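Apuntes de etiquetado y almacén – Tema 4

Un código impreso sirve si se lee a la primera. El contraste cuenta más que el tamaño: negro sobre blanco mate, con un margen libre en los cuatro lados.
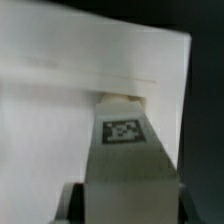
Etiqueta cuadrada blanca con marcador en blanco y negro.

### Avisos de seguridad

El triángulo advierte, el círculo obliga o prohíbe. En el inventario de Vornside (junio) se revisaron 1,781 referencias y unas 300 no llevaban aviso – casi todas de la serie antigua.

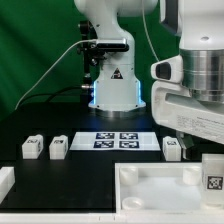

Jasmina Janevski objeta que la serie antigua sí llevaba aviso, pero en el embalaje, y que al desecharlo se perdía. Se acepta la corrección para el ejercicio 2.

Lectura: manual de Kolev, capítulo de señalización.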